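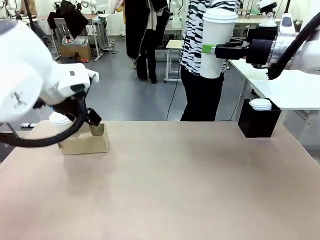
FOR IMMEDIATE RELEASE
25th February

Claltoritz Coffee is opening a second shop in Lornosa, and this one has a real kitchen

Hi everyone, it's me again, the owner of Claltoritz. I know a press release is supposed to be written by somebody in a blazer, but I write the menu boards and the apology notes when we run out of oat milk, so I figured I might as well write this too.

The news: our second shop opens in August at the old Rebelo building in Lornosa, on the corner across from the post office. If you grew up in town you probably bought school shoes there. We're keeping the Rebelo sign over the door because I love it, and because my sister told me she'd stop speaking to me if I took it down.

For anyone who hasn't met us, Claltoritz started as a takeout window. No seats, one grinder, and a heater that worked when it felt like it. People stood on the sidewalk in the rain and talked to each other, which I still think is the best thing about the place. The window isn't going anywhere! It stays open right where it is, with the same hours and the same people behind it, and yes, the Saturday-style cinnamon buns that we now make every single morning. Please stop asking me if the window is closing. I promise.

What the new shop gives us is room. There will be 22 seats, a long bench by the front glass, and a back kitchen with a proper oven. Right now I bake in a rented space and drive everything over before it gets light, and I've taken one corner too fast with a tray of lemon bars on the passenger seat more often than I want to admit. With the oven on site we can do breakfast sandwiches, soup in the cold months, and a savory scone I've been working on for longer than is reasonable (cheddar, scallion, a lot of black pepper).

The coffee will come from Collico, same as it always has. They roast for us in small batches and they've put up with my phone calls for years. For the new shop we're adding a second house blend, a little darker and sweeter than the one you know, meant for people who take milk. I've been drinking it at home out of a soup mug and I'm very happy with it. We'll sell it by the bag from opening day, whole bean or ground however you like.

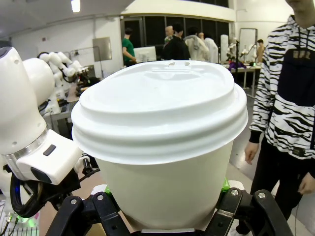 A lot of you order ahead for work, so I want to talk about that too. At the window, big orders have always been a bit of a scramble. Somebody calls in for a whole office, the line backs up, and everyone behind them gets to hear me count out loud. The Rebelo shop will have its own pickup shelf just inside the side door, so you can walk in, grab your order and go without standing in the main line. Call it in before you leave the house and it'll be on the shelf with your name on it. Orders for a full office or a meeting need a day's notice, please, especially if you want food with them.

Bring your own cup and you'll get money off, same deal as at the window. We rinse it first, so don't be shy about the state of it. I've seen what's in your cars.

Now the building itself. It had been empty for a good while when we got the keys, and the back wall had a water problem that somebody had painted over (twice, in two different greens). That's been fixed properly, along with the wiring and the front step, which used to catch everybody's toe. We kept the old shop counter. It's scuffed all over from decades of shoe boxes and I didn't let anyone sand it down, just cleaned it and oiled it. The restroom is new and has a door wide enough for a wheelchair or a double stroller, and the side entrance has no step at all.

We're hiring, too. I'm looking for two full-time people for the counter and a baker who likes early mornings or can at least fake it. Counter experience is nice but I can teach you the machine. What I can't teach is being decent to a stranger who hasn't had coffee yet. Come by the window after the morning rush and ask for an application, or leave your number and I'll call you back. Training starts a few weeks before we open, and it's paid from the first day.

We're planning an open house the week before the doors open for real. We'll have 300 free small coffees to hand out, first come first served, plus scones until they're gone. Bring your kids, bring your neighbor, bring the dog - there's a hook and a water bowl by the side door. If you have an old photo of the Rebelo store, bring that as well! I want to fill the wall beside the bench with them, and so far I have one, and it's mostly of my uncle's elbow.

I should say thank you while I'm here. Our regulars bought 210 prepaid coffee cards over the winter to help us get the kitchen finished, and that money went straight into the oven. Every one of those cards will work at both shops and none of them expire. If you've lost yours, tell me. I kept a list.

Opening hours at the Rebelo building will be early morning to mid-afternoon to start with. I'd like to try evenings at some point, maybe with pie, but let me get through the first month before anyone holds me to that.

About Claltoritz Coffee
Claltoritz Coffee is an independent, family-owned coffee business in Lornosa. We serve coffee roasted by Collico and bake everything else ourselves. The takeout window is open daily.

Press and everything else
Reporters, bloggers and school newspapers are welcome to visit before we open. Stop at the window and ask for the owner. I'll walk you over to the new place and make you a coffee when we're back.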